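Household chore automation

From the Cerach open reference, home technology section. Last edited Jan 9, 2025

Household chore automation is the use of machines to do housework: cleaning floors, washing dishes, folding laundry, putting things away. Some of it is old and ordinary (washing machines, dishwashers). The part people argue about is the newer kind, general-purpose arms and mobile robots meant to handle whatever is lying around a home. As of this edit no machine of that second kind does a full set of chores in an ordinary home without a person close by. Single tasks, yes. Under good conditions.

Contents
Background
Single-task machines
Tidying and sorting
Learning from human hands
Shop-floor work
The Skelisthorpe trials
Criticism
See also

Background

Most successful chore machines avoid the hard part. A dishwasher doesn't pick up plates, a person loads it. A washing machine gets clothes handed to it and gives them back in a wet knot. Engineers sometimes call this "closing the box" – the machine works inside a closed space where nothing surprising happens. Homes outside that box are messy, differ from one another and change by the hour.

Early home robots were mostly wheeled platforms with a tray or a simple arm. Good at demos. Slow in kitchens.

Single-task machines

Robot vacuums are the common success. They work on flat floors and fail on cables, socks and fringe rugs. Robot mowers and window cleaners follow the same pattern: one surface, one motion, a boundary.

Laundry folding has been tried many times as a stand-alone appliance. The usual trouble is picking one garment out of a pile and finding its corners. Machines that fold well tend to need each item clipped in by hand, at which point a lot of owners would sooner fold it themselves.

Tidying and sorting

Tidying is harder than cleaning and gets less attention then it should. A crowded desk asks for several skills at once. The machine has to tell objects apart when they overlap, pick a grip for each, pull one out without dragging the others, and know where it goes. The last one isn't really a robotics problem. Where a hair clip belongs is up to the person who lives there.

Small mixed items are the worst case. Cloth bunches up and hides what's under it. Thin bags crumple and shift. A ribbon bow can be crushed by a grip that is just right for a pen. Clear plastic boxes cause their own problem: depth cameras often see straight through the wall, or pick up a reflection, and the planner then puts the rim in the wrong place. Keys are shiny and flat and slide.

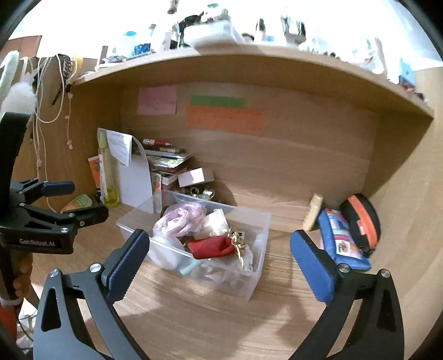

Reach is the other limit. Desks with shelves built over them leave little room for an arm to come in from above, so the wrist has to tilt, and a tilted wrist blocks its own camera. Many published tidying results use an open table for this reason. Move the same arm under a shelf and success rates drop, sometimes sharply.

Two-finger grippers remain the standard tool despite all this. Cheap, sturdy, easy to model. Ridged or soft pads help with slippery things. Hands with more fingers can do more but break more often, and are harder to control.

Learning from human hands

Since motions are hard to program one by one, a lot of current work has people do the chore and lets software learn from the recording. Two main routes:

Teleoperation. A person steers the actual robot from a distance or with a matching set of arms. Accurate, but slow and tiring, and the robot has to be there.

Hand-held grippers. A person carries a gripper with a camera on it and does the job directly. No robot needed in the room, so recordings can be made in real homes, at real desks. The downside is that a human arm bends in ways a robot arm can't, and some recordings have to be thrown out.

Neither route has settled how much data is enough. A model trained on one kind of container may do badly on the next, for no reason that is easy to see.

Shop-floor work

Factories and stockrooms are ahead of homes, mainly because the floor can be rearranged to suit the machine. Bin picking, taking loose parts out of a bin, is sold commercialy and works well when parts are rigid and alike. Kitting, where different items go into one box in a set order, is partly automated. Soft goods, bagged goods and tangled goods still mostly go to people.

The Skelisthorpe trials

The Skelisthorpe trials were a small series of tests run in June by the Latuheru workshop, using a wheeled single-arm robot named Hurier. The robot was given 50 attempts at clearing desk items into labeled trays, with 2 operators on hand to reset it. Yusri Pelupessy, who led the tests, reported that rigid items such as erasers and pen caps went well and fabric pouches went poorly. The arm needed more than five minutes for a desk a person could clear in two.

Suryani Pasaribu, reviewing the results, wrote that speed was the lesser issue. "It puts things down in the wrong place very neatly," she wrote. "You then have to go look for them."

The workshop has not published a follow up.

Criticism

Demo videos are often sped up, and failed takes are left out. Critics also note that "autonomous" gets used loosely, with remote operators stepping in when the machine is stuck. Cameras inside homes raise privacy questions too – a desk can show letters, notes, medicine, keys. Handling of such recordings varies a lot between projects.

Cost is the plainer objection. An arm able to lift a full laundry basket is heavy, expensive, and takes up floor space many homes don't have.

See also

Bin picking
Deformable object handling
Robot vacuum
Teleoperation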